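Remo Kofler designs pull-out drawer inserts at Prastine. The Usten insert, he said, carries 40 pounds on 2 runners.
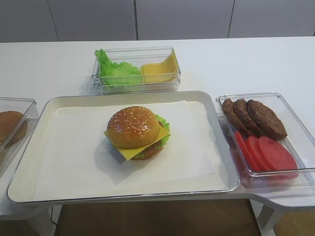
A burger on a paper-lined white tray.

"Measure the clear opening, then take off the hinge," Kofler said. "People measure the cabinet box - and the tray won't pass the door."
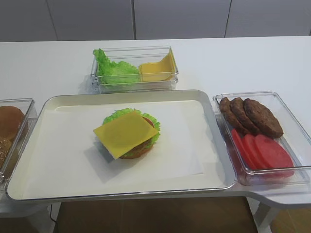
He sets the dividers at 70 millimeters. "Wider than that and jars tip when the drawer stops." The runners are sold separately.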